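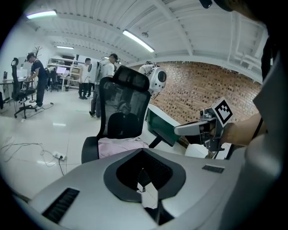 Antebrazo a la derecha, herramienta en mano.

Foro > Huerto y campo > Charla general
Tema: Codo de tenista y temporada de poda, ¿cómo lo lleváis?

olivar_terco
sáb 5 enero

Buenas a todos. Abro hilo porque llevo desde la recogida con el codo derecho hecho un asco y ahora me viene la poda encima. El médico me dijo epicondilitis, o sea codo de tenista, y yo no he cogido una raqueta en mi vida. Duele por la parte de fuera del codo y me baja por el antebrazo casi hasta la muñeca. Con el brazo colgando no noto nada. Ahora bien, levantar una garrafa, escurrir una bayeta, girar la llave de la caseta... ahí veo las estrellas.

Tengo 168 olivos, que no es una barbaridad pero los podo yo solo, con tijera de mano de dos brazos y serrucho para lo gordo. Otros años acababa cansado y ya está. Este año di una mañana de prueba con los cuatro de la linde y por la tarde no podía ni pelar una naranja.

Las preguntas que os hago:

¿Alguien ha podado con esto y no lo ha empeorado? ¿Las coderas esas de cincha sirven de algo o son para vender? Y la gorda: ¿merece la pena pasarse a tijera eléctrica? He visto la Itano en la tienda de Roda, con dos baterías, por 1340 euros. Se me cae el alma a los pies con el precio, la verdad.

Gracias de antemano.

la_de_los_almendros

Bienvenido al club!! Yo lo tuve en el izquierdo hace tres inviernos, y eso que soy diestra. Resulta que con la izquierda sujetaba la rama y la iba doblando hacia abajo mientras cortaba, todo el santo día, y ni me daba cuenta. Así que lo primero que te diría es que te fijes en qué hace cada mano, que igual el problema te viene de una tontería.

La cincha a mí me fue bien para trabajar, pero hay que ponerla en su sitio, que no es encima del hueso: va un par de dedos por debajo, en lo carnoso del antebrazo. Yo la llevé una semana entera mal puesta y diciendo que era un timo. La mía es una Sokel sencilla, de velcro, y todavía la tengo. Y te la quitas al llegar a casa, no duermas con ella.

De la eléctrica no opino, que no he tenido ninguna. Bueno, sí opino: 1340 euros son muchas almendras.

serrucho_y_calma

Discrepo con lo de la cincha. A mí me quitaba el dolor lo justo para seguir trabajando y así me tiré dos meses, apretando cada vez más el velcro y sin parar. Cuando me la quité estaba peor que al principio. No digo que la culpa fuera del cacharro, la culpa fue mía, pero ojo con eso de tapar el dolor y seguir tirando.

Lo que a mí me arregló fueron los ejercicios. Un rollo tremendo, os lo aviso. Te sientas, apoyas el antebrazo en la mesa con la palma mirando al suelo y la mano por fuera del borde, coges una pesa pequeña y la bajas muy despacio. Para subirla te ayudas con la otra mano. Bajar despacio, subir con ayuda. Yo empecé con un bote de tomate de 500 gramos, que ni pesa compré. Me lo enseñaron en Fisioterapia Rezaei, que me pillaba al lado del trabajo, pero vamos, que cualquier fisio te lo explica.

Tardé en notarlo. Las primeras semanas pensaba que me estaban tomando el pelo.

olivar_terco

Gracias a los dos. Lo de la mano que sujeta me ha dejado pensando. Esta mañana me he puesto delante de un olivo a hacer el gesto, sin cortar, y tengo la manía de agarrar el serrucho como si se me fuera a escapar. Con los nudillos blancos. Igual va por ahí.

serrucho, ¿dejaste de podar mientras hacías los ejercicios o los ibas combinando?

serrucho_y_calma

Combinando, pero a ratitos. Una hora por la mañana y a casa. Y nada de serrucho, solo tijera y ramas finas. Lo gordo me lo hizo mi cuñado a cambio de leña. La pauta que me dieron era que una molestia pequeña se podía aguantar, pero si al día siguiente estaba peor, había que aflojar. A mí me sirvió para no volverme loco.

tractorista_jubilado

Vais a decir que soy un antiguo, pero el olivo no se muere porque un año no se pode. Descansa, hombre. Mi padre podaba un año sí y un año no y tuvimos aceite toda la vida. Tanta cincha y tanta batería. Lo que le hace falta a ese codo es que lo dejen en paz hasta mayo.

la_de_los_almendros

Tractorista, te quiero mucho, pero a mí el reposo total me lo mandaron al principio y fue un desastre. Estuve sin hacer nada, se me pasó, cogí las tijeras el primer día y otra vez igual. Con el brazo flojo encima.

En lo de dejar árboles para el año que viene sí que te doy la razón. Nadie te obliga a hacer los 168 este invierno.

tractorista_jubilado

Pues eso es lo que he dicho yo, pero con menos palabras.

bancal_seco

Me meto por lo de la eléctrica, que tengo una Itano desde hace dos campañas. Te cuento lo bueno y lo malo.

Lo bueno: el apretar desaparece. Tú mueves un dedo en el gatillo y corta ella. Mi mujer, que tiene las manos delicadas, poda con ella tan contenta y antes ni se acercaba. En ramas de grosor medio vas volando.

Lo malo: pesa. Más de lo que parece en la tienda, donde la coges medio minuto y dices uy qué ligera. Después de una mañana con el brazo extendido delante de ti, el que sufre es el antebrazo igual, y el hombro. Yo acabé el primer invierno con la muñeca cargada. Ahora corto con el codo pegado al cuerpo y me muevo yo en vez de estirar el brazo. Tardo más, claro.

Y otra cosa, que esto es serio: corta un dedo como si fuera mantequilla. La mano que no lleva la tijera, lejos siempre. Tú que vienes de podar agarrando la rama con la otra, cuidado con la costumbre.

Así que como remedio para el codo, yo no la compraría solo por eso. Si la ibas a comprar de todos modos, adelante. Pregunta si te la dejan un día para probar, a mí me la dejaron.

olivar_terco

Muy útil, bancal, muchas gracias. No se me había ocurrido lo de pedirla prestada. Llamo el lunes a Roda y pregunto, total por preguntar no cobran.

¿Y las de mango largo, las de dos manos de toda la vida? ¿Las habéis cambiado por alguna que vaya mejor? Las mías son una herencia y cierran regular.

serrucho_y_calma

Ahí tienes medio dolor de codo! ¿Cuándo las afilaste por última vez? Una tijera que no corta te hace apretar el doble y encima pega el tirón seco al final. Desmóntala, pásale la piedra por el lado del bisel (solo por ese lado), aceite en el eje y mira si tiene el tope de goma. Muchas viejas lo han perdido y al cerrar te llega el golpe directo a los codos. Yo a las mías les puse un trozo de goma de manguera — una chapuza, pero lleva ahí años.

bancal_seco

Totalmente de acuerdo con el afilado. En lo de la manguera no tanto, a mí se me salía cada dos por tres y acabé comprando el tope en la ferretería, que vale cuatro perras.

serrucho_y_calma

Es que hay que atarla con alambre, bancal. Con alambre no se sale.

pimiento_choricero

Hola, leo mucho y escribo poco. A mí el mismo dolor me salió en la oficina, con el ratón, y luego los fines de semana en la huerta lo remataba. Estuve echándole la culpa a la azada un montón de tiempo. Lo comento por si trabajáis con ordenador entre semana, que a veces el codo viene ya tocado de casa. Me cambié el ratón de mano y mal que bien me apaño.

Otra cosilla que me ayudó fue envolver los mangos finos para que fueran más gordos. El del escardillo lo forré con cinta de la de raquetas, que ya tiene guasa la cosa. Aprietas menos y no se resbala.

olivar_terco

Pues mira, sí, me paso la semana con el ordenador. Y conduciendo. Voy a mirar lo del ratón.

He pasado la tarde con la piedra de afilar y tenía el filo como el canto de una mesa, qué vergüenza. Tope de goma: ninguno, ni rastro. He puesto manguera CON alambre, ya os diré quién tenía razón.

El plan que me he hecho: cita con el fisio, bote de garbanzos por las noches, ratos cortos con tijera y solo los olivos que más lo piden. Los de abajo, los del arroyo, se quedan para el año que viene. Tractorista estará contento.

tractorista_jubilado

Contentísimo. Y deja los garbanzos para el cocido.

la_de_los_almendros

Jajaja. Oye, y cuenta qué te dicen de la Itano, que lo de las muchas almendras lo dije con la boca pequeña y llevo dos días mirando el catálogo.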